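Pince à main Brekholm — guide de montage et de réglage
Chapitre 4. Préparer la table et faire les premiers essais

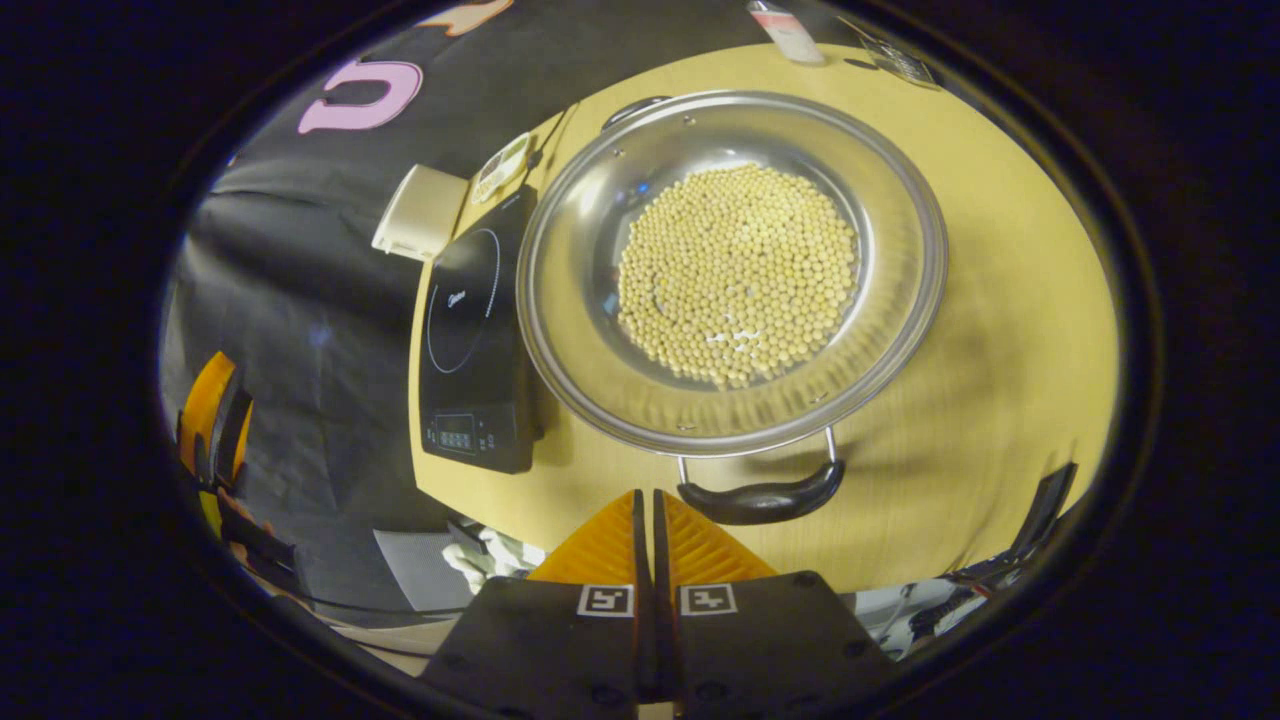 Fig. 4 — La pince tenue devant la poêle de soja sec, doigts légèrement écartés.

Ce chapitre suppose que les deux bases sont déjà montées et que les doigts sont vissés (chapitres 2 et 3). Si vous venez directement ici, contrôlez d'abord le serrage des vis. Une base qui bouge un peu donne des mesures fausses et on cherche ensuite l'erreur longtemps dans le logiciel.

4.1 Matériel nécessaire

Une table stable, de hauteur normale.
Une poêle large à fond plat, en inox, avec poignées.
Des graines de soja sèches. Les pois chiches conviennent aussi, mais ils roulent plus loin.
Un minuteur de cuisine.
Un chiffon propre.

4.2 Préparation de la table

1. Débranchez la plaque à induction si elle reste sur la table. Dans tout ce chapitre on travaille à froid.
2. Posez la poêle au milieu de la table, à côté de la plaque et pas dessus.
3. Tournez la poêle pour avoir une poignée vers vous et l'autre vers le fond de la table.
4. Versez le soja et formez un tas rond au centre. Le fond doit être presque couvert.
5. Faites passer les câbles sous le niveau de la table.

Attention : les parois polies de l'inox renvoient la lumière. Si une lampe se reflète dans le bord, le suivi des marqueurs peut sauter. Déplacez la lampe avant de toucher aux seuils dans Zuvosano.

4.3 Contrôle des marqueurs

1. Prenez la pince en main, les doigts dirigés vers la poêle.
2. Vérifiez que les deux marqueurs carrés, celui de gauche et celui de droite, sont visibles en entier dans l'aperçu. Un doigt de votre main posé sur un coin suffit à perdre la lecture.
3. Ouvrez et fermez la pince lentement, 16 fois. La valeur d'écartement doit revenir chaque fois au même point.
4. Si la valeur ne revient pas, nettoyez les marqueurs avec le chiffon sec et recommencez.

Remarque : n'utilisez pas d'alcool sur les marqueurs imprimés au jet d'encre. Ieva Strazds a perdu ainsi un jeu complet en juin.

4.4 Premier essai de prise

1. Réglez le minuteur sur 21 secondes et démarrez l'enregistrement.
2. Descendez la pince jusqu'au sommet du tas, sans toucher le fond de la poêle.
3. Fermez doucement. Les stries à l'intérieur des doigts doivent retenir les graines ; il n'est pas nécessaire de serrer fort.
4. Levez la pince au-dessus du rebord, attendez un instant, puis ouvrez.
5. Arrêtez l'enregistrement quand le minuteur sonne et sauvegardez le fichier avant l'essai suivant.

Attention : ne raclez pas l'inox avec la pointe des doigts. Le plastique s'use vite à cet endroit et les petits morceaux restent dans les graines. Le soja qui a servi aux essais ne se mange plus.

4.5 Si quelque chose ne va pas

Code 711 dans Zuvosano : un seul marqueur est lu. Reprenez le point 4.3.
Les graines glissent toutes : les doigts sont peut-être montés à l'envers, avec la face striée dehors.
La poêle tourne pendant la prise : mettez un tapis fin dessous — Dennis Muriithi utilise un reste de caoutchouc et cela tient bien.
L'écartement reste à zéro : redémarrez le logiciel, puis refaites le contrôle avec la pince ouverte.

Après 200 prises, resserrez les vis des deux bases et regardez l'état des stries. Les fichiers pour réimprimer les doigts se trouvent dans l'annexe B.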